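Chapter 4
Momentum and Other Things Commentators Believe In 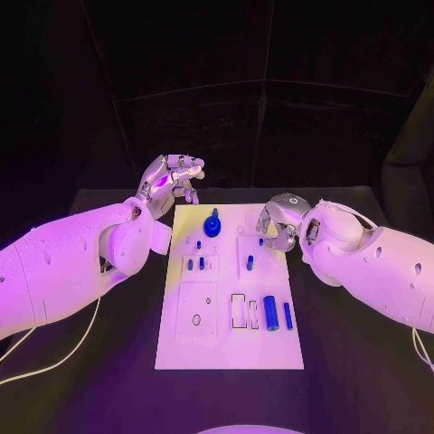 Anyone who has watched soccer on television has heard that a team "has the momentum." The phrase usually turns up just after a goal, when it is safe to use. It is heard far less often in the five minutes before one, when it might be of some value to a coach.

This chapter asks whether momentum can be measured at all. Consider the match between Skolville and Stalau that opened the September round. Skolville scored in minutes 33 and 44, and the local paper credited a "surge" that carried the side to half-time. Stalau had more shots over the same stretch. If there was a surge, the shot count missed it.

Defenders of the idea point to larger samples. The Flinasent data set covers 2000 league matches and is often cited as proof that goals come in clusters. Some do. Goals also become more frequent late in matches, as defenders tire and trailing sides push forward, and a good part of the clustering may be no more than that. Few of the studies that cite Flinasent correct for it.

Before reading Section 4.1, write down your own definition of momentum in one sentence. Keep it somewhere handy. You will be asked to test it against the Skolville match, and most definitions need rewriting by the second half.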